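Aug 22, 2023

Up way too late again, inking. Page 14 of Drikik is done, or done enough. The big splash of the harbor took me four nights and I still hate the water. Everybody draws water better than me. I keep doing those little comma strokes and it looks like grass. Wet grass. Might drop a fog bank over the whole bottom third and pretend that was the plan.

Posted three panels as a teaser before bed and woke up to more comments than the entire last issue got. Mostly nice. One guy wanted to know why the captain has a different coat from issue two. Because I forgot the coat, sir. Told him it was a plot point, so now it has to be one. Wrote "COAT???" on the wall calendar.

Money stuff. The printer in Kenddale wants the files by the end of next week if I want books for the fall table. Quote was for 210 copies, which seems like a lot of boxes for my hallway, but the per-book price gets dumb if I go under that. Last run I still have a stack under the bed. Also they changed the bleed settings again so every page needs to be re-exported. Every one. Put on old radio shows and just clicked through it, got to page 9 before my eyes quit. Finish tomorow.

Lettering - ugh. Tried the new font on the market scene and the balloons look like they belong in a dentist brochure. Went back to hand lettering for the sound effects at least. KRUNCH came out great, best thing on the page. The rest I'll do with the old font and nobody will die.

Read Wutari number 4 at lunch, standing up, over the sink. So good. So mad. Six silent pages in a row and I never once got lost, and then the last panel is just a door. I went back and looked at how the gutters get narrower as she goes down the stairs. Stealing that. Not for this issue, no room, but the lighthouse chapter could use it. Made a thumbnail on the back of the gas bill. Must pay gas bill.

Shop trip after. They had the Zamfir collection finally, the hardcover, and I stood there holding it for ages and put it back. Then went back in and bought it. The coloring in the old floppies was muddy as anything and this one is supposed to be from the original boards. Haven't opened the wrap yet. It's a reward for page 15. Also picked up two out of the quarter bin, some space western with the cover half off and a romance thing with amazing hair. The hair alone was worth it.

Webcomic side is at 3000 readers, I think, if the counter is not lying. It was lying in January. Put up a thank you sketch anyway, the dog in the diver's helmet, everybody likes the dog.

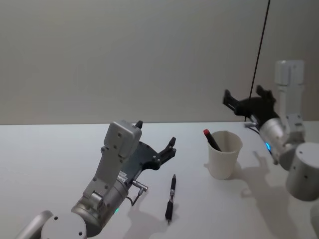

Black pen, and the red cap marker in its cup.

Need: nibs, white ink, blue pencil, the good bristol not the cheap kind that drinks everything. Brush is splitting too. Tried washing it with bar soap and shaping the tip, which helped for half a page.

Still no cover. Have 3 sketches and they're all the captain looking left. Why is she always looking left. Flipped one and her face went all wrong, so that's a whole drawing problem I didn't know I had. Maybe just the boat. Maybe the boat from underneath, tiny, with lots of black - less water to draw that way, ha.

Wrist sore. Going to ice it and read one chapter of somthing without pictures. Page 15 in the morning, the argument on the dock, nine panels, so many hands.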